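Holero Waterfront Festival - Interim Progress Report to the Kaczmarczyk Fund
Reporting period: July through October

Summary

Planning for the winter edition of the Holero Waterfront Festival is on schedule, with one exception in the lighting contract, covered below. The program, the site layout and the main supplier agreements are in place. Ticket sales for the reserved viewing area opened in October. We are not asking for any change to the total grant, but we do need approval to move money between two budget lines.

Program

The closing night will have a light projection on the old grain terminal, followed by fireworks from the outer pier. The projection was shortened after the first storyboard review. The earlier version had a long middle section that did not read well from the east bank, where most of the free public area is. The revised version has been approved by the city and by the building's owner.

Music for the closing night is being recorded in Prurkemberg. We have rough mixes for the opening and the finale. The remaining section is due before the technical rehearsal.

The daytime program is smaller than last year's. We dropped the second stage and put the savings into family activities in the market hall, which had the longest lines last time. Booth holders were offered their space on the same terms as before, and most have signed.

Site and permits

The fireworks permit and the road closure order have been granted. The harbor authority has agreed to keep the inner channel closed on the closing night, but asked for a later start to the closure so that the last ferry can dock. This moves the show back by 15 minutes. Transit operators have been told and have adjusted the late service.

The reserved viewing area will hold 495 people. It sits on the upper quay and includes step-free access from the tram stop. An additional accessible platform is planned for the free area, next to the first aid point.
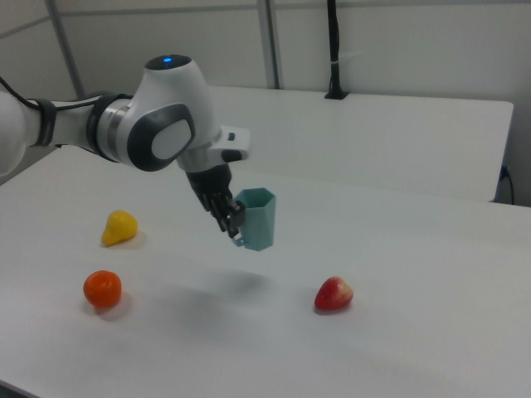
Robotic arm holding a light teal cup over a white tabletop.

Ticketing and outreach

Over 200 reserved places were sold in the first week. Sales have slowed since then, as we expected, and we plan a second round of publicity once the music lineup is announced. Neighborhood tickets are being handed out through the libraries and are not counted in the sales figure.

The website is live in two languages. The page on road closures and parking gets the most visits, so we moved it to the front of the site and added a printable map. Letters to residents on the upper quay will go out before the end of the month.

Issues

Gurnex, our lighting supplier, told us that two of the projectors in the original order will not be available. It has offered a different model with a shorter throw. This would work, but the projection tower has to be moved closer to the water and the base has to be made heavier. The structural check is under way and we expect the result by Friday.

The rental price is the same. The tower work is extra - we propose to pay for it from the unspent second stage line. If the structural check fails, the fallback is to project onto the north face only, and we would report back before committing to that.

Next steps

Complete the structural check and sign the amended Gurnex contract.
Receive the final music mix and lock the firing script.
Hold the stewarding briefing and the evening walk-through with emergency services.
Send the Fund an updated budget showing the proposed transfer.

Decision requested

We ask the Fund to approve the transfer from the second stage line to site structures. The tower contractor needs a confirmed order before it can book its crew.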